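Saturday, November 6, 2021

I have been reading about sleep again, and the more I read the less I believe. Orsolya Takács lent me the Flotov book two weeks ago, with her little paper flags stuck in the pages she thought I needed. She thinks I need most of it. The claim is that anybody can retrain themselves to sleep through the night by cutting back the hours in bed and then adding them again a bit at a time. Fine. I can believe that part, more or less. It's the rest I can't swallow, the chapters where the man explains that the color of the bedding matters, and the direction your feet point, and what you had for lunch.

I asked Orsolya whether she had checked any of it. She said it worked for her. She also moved out of the apartment over the bar that same month, so I don't know how she can tell.

Slept badly last night anyway. Awake at the usual hour, listening to the pipes. I tried the counting thing, backward from 1000, and all it did was make me cross that I kept losing my place in the eight hundreds. Then I lay there doing arithmetic on how much sleep I could still get if I dropped off right then, and we all know what good that does. Got up, ate toast over the sink, read four pages of the Flotov out of spite.

The magnesium from Kaufmann is finished. 50 tablets, one every night, and I can't point to a single night I'd credit to it. Grethe Steinarsdóttir says I have to take it for longer before I judge. Everything has to be taken for longer before you judge it. I notice that the people who say so are never the ones paying for the next bottle. I won't be buying another one. If I sleep worse this week I suppose I'll have to write that down too, to be fair.

Bedding, then. The book wants plain sheets in a dull color, nothing with a pattern, and a bare wall if you can manage it. I have no idea how a pattern is supposed to get at me in the dark.
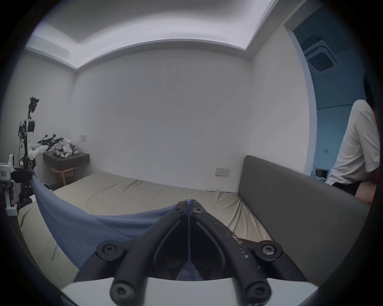
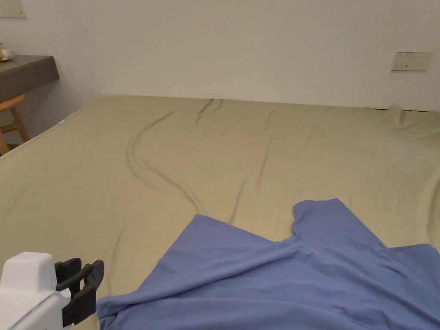
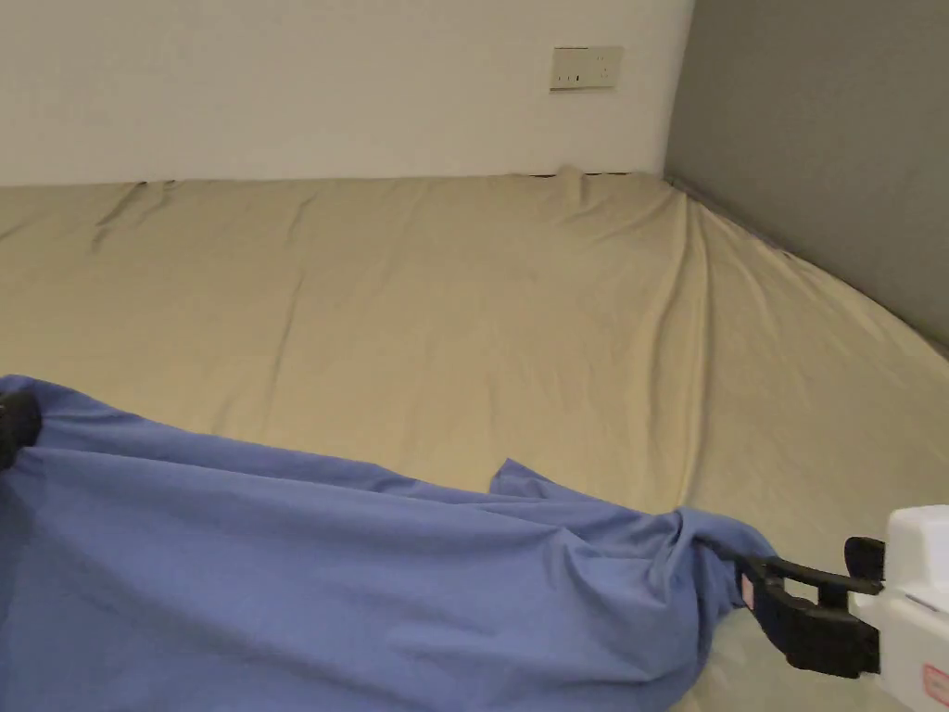
The sheet in the last two is the sort of dull color the book means, creases and all.

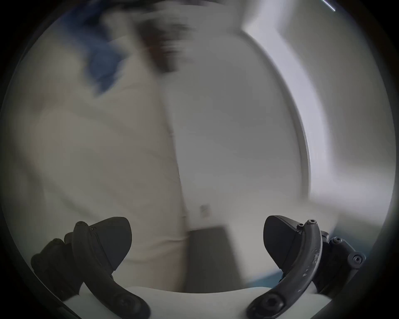

So how long am I supposed to stay in bed if I can't fall asleep?

The book says to get up once I'm wide awake and annoyed, sit somewhere dim, and go back only when I'm sleepy. It says not to watch the clock while I do it.

I can live with that one. It costs nothing and it's more or less what I do already, minus the toast. What bothers me is how it's dressed up, with its own name and a chart to fill in. I started the chart on Monday and gave up after the second night when I caught myself lying awake thinking about what to put in the chart.

Elten called it "rest accounting" in the other book, the thin one, and at least that one was short. Same advice, as far as I can see, with fewer stories about executives. I looked for where either of them got their numbers and found a page of thanks to colleagues and a reference to the first edition. Maybe the numbers are in the first edition. I'm not going hunting for it.

Grethe came by after lunch with the Irirar machine, the thing that makes rain sounds. She swears by it. We sat in the kitchen and ran through the settings, and I'm sorry, but "forest" and "gentle river" are the same noise at two volumes. She got a bit stiff with me over that. I said I'd try it for a week. I meant it when I said it, though now that it's sitting by the lamp with its blue light on I want to put a sock over it. The light can't be turned off. I looked in the booklet. A machine for sleeping, with a light.

Cold afternoon, walked as far as the bridge and back, no coffee since noon. If I do sleep tonight there will be the walk, the coffee, the rain machine and the missing magnesium all wanting the credit, and Orsolya will say it was the book.

I should really try one thing at a time. I said that in March as well, when it was the cherry juice, and then I got impatient and bought the pillow.

Clocks go back tonight. An extra hour, supposedly. I expect to be awake for it.

Must remember to call Grethe tomorrow and be nicer about the river.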